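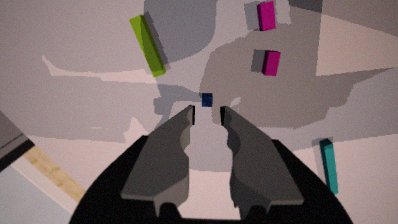

Kamil Zeman had told me twice that the Borkoler transfer was the finest print left anywhere, and he told me again while I was still hanging up my coat. He said the moon sequence would change my mind about miniatures. I said my mind was fine where it was.

The movie was called Rendeck. It was made in a warehouse in Ochoa with 4 computers and a lot of fishing line, if you believed the brochure. I didn't. The brochure also claimed 2,658 finished shots, and I'd seen the thing on tape as a kid. It was mostly a man in a helmet looking left.

"Ctibor Brabec drew every star by hand," Kamil said.

"Who says?"

"Brabec."

We sat down. The helmet man looked left. A ship came over the ridge, gray and slow, and I watched the bottom of it for the wire. I had promised myself I'd find the wire. Kamil leaned forward like he was in church.

Sixty minutes in, the ship turned toward us and its windows came on, row by row. I must have blinked, or the projector skipped, and by the time I looked for the wire again we were down inside the crater with the lights going past.

"Well?" said Kamil.

"They could have fixed it in the transfer," I said.

He passed me the candy. I asked him when they were showing it again, and he said April, and I said I'd probably be busy.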